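Utar Bedroom Laundry Notes
README for the folding and sorting collection, version 2

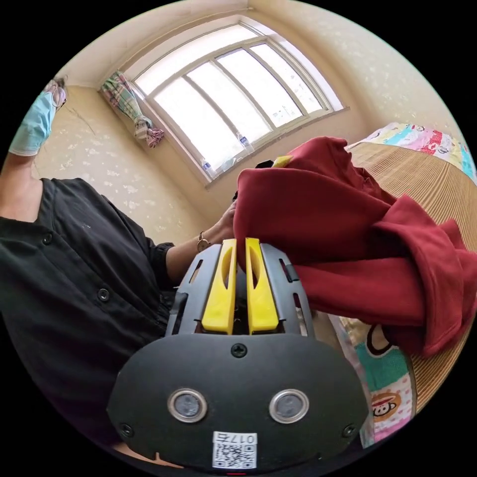
Oberholzer wrote back after reading the first draft that the garment list was too coarse, and that a thick top and a thin top should never share a category, as they fold differently and take up different amounts of shelf. We agreed. The list below separates them, and the older combined label "top" is gone from this version.

What this is

Utar is a set of short recordings of clothes being handled on and next to beds. The activity is ordinary: a pile of clean laundry is put on the bed, garments are taken from it one at a time, opened out, folded, and stacked. The set has 182 recordings covering 116 garments. Some garments appear more than once, usually because the first fold was abandoned and the garment went back on the pile.

The first version came out in March. This README was last edited May 26, 2026.

Garments

heavy_top: sweatshirts, fleece jackets, thick knitwear
light_top: T-shirts, thin long-sleeved shirts
button_shirt: any shirt with a full front placket
bottoms: pants, shorts, skirts
small: socks, underwear, scarves, gloves
linen: pillowcases, hand towels

If a garment could go in two groups, it goes by weight first. A thick flannel shirt with buttons is a heavy_top. Where the annotator couldn't tell whether something was a sweatshirt or a jacket, the label is still heavy_top and the type field says "unsure". Please leave those as they are. We went back and forth on them already.

Color is recorded as a single plain word, with "dark" or "light" in front if needed. Patterned garments get the background color and a "yes" in the pattern field.

Starting state

Each garment has a starting state, judged at the moment someone first takes hold of it:

crumpled: bunched up, no clear front or back
half_open: one side or one sleeve lying flat
open: laid out flat
hanging: part of the garment is over the edge of the bed

A garment can be both crumpled and hanging. In that case both words are written, with crumpled first. Heavy tops are the ones most often marked this way – a sleeve slides off the mattress and pulls the rest after it.

How folding was done

Tops are laid face down, sleeves brought in to the middle, then folded in thirds from the hem. Heavy tops are folded in half instead, since thirds made a stack that tipped over. Bottoms are folded lengthwise and then in half twice. Small items are not folded except for socks, which are paired and laid flat together.

There was a time limit of 60 seconds per garment. When it ran out, the recording was kept and the result field says "unfinished". Those recordings are useful for seeing where a fold goes wrong, mostly at the second sleeve.

Result field

done: folded and placed on the stack
loose: folded, but came partly open when put down
unfinished: time ran out
returned: put back on the pile

Rooms

The beds were in apartments in the Finamell building and in one house on Kistov Street. Mattress height varies, and so does the bedding. Fitted sheets were left on. Comforters were pulled off before each session, as garments kept sinking into them and the edges got lost. Pillows were supposed to be moved too, but this was not always done.

Known problems

Tags are marked "visible" or "not visible" only. The brand, size, and care text are not transcribed.

In the Finamell recordings, several dark garments were folded on dark sheets. The sleeve positions in those files are less reliable than in the rest.

Small items are underrepresented. Socks were often left for last and sessions ended before anyone got to them.

The stack position field is blank in the Kistov Street recordings. The stack there was moved between the bed and a chair, and the notes don't say when.

Inside-out garments were turned the right way before folding in some sessions and folded as they were in others. The field "inside_out" gives the starting condition and says nothing about whether it was fixed.

Changes from version 1

Combined label "top" split into heavy_top, light_top, and button_shirt.
Result value "failed" renamed to "unfinished".
Added the linen group.
Removed the field for wrinkles – no two annotators agreed on it.

Corrections

Send the garment number, the field, and what you think the value should be. One line per correction is enough. Changes go into the next version and are listed in the section on changes.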